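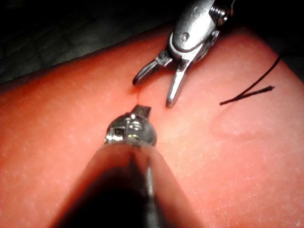
Kuldeep Garg doubts that a robot will sew on a shirt button in his lifetime, and he told Innes Tosh as much over lunch at the Plultham repair shop. Tosh, who runs the mending counter there, is less sure.

"A stitch in a soft pad, with good light and two metal jaws to work with, I can believe in that," she said. "My work comes in a heap. Wool, denim, a zipper with teeth missing."

The shop took in 576 garments in September. Hems went fastest. Tosh would hand those over tomorrow if a machine could find the edge of the cloth by itself.

"Picking up the thread is the hard part," she said. "It moves when you breathe on it."

She has tried 2 automatic hemmers. Both needed a person to lay the fabric flat first. "So I was still standing there," she said.

Would she try a third? She would, if it could fold a sleeve too. She put her limit at 600 dollars and went back to a coat lining.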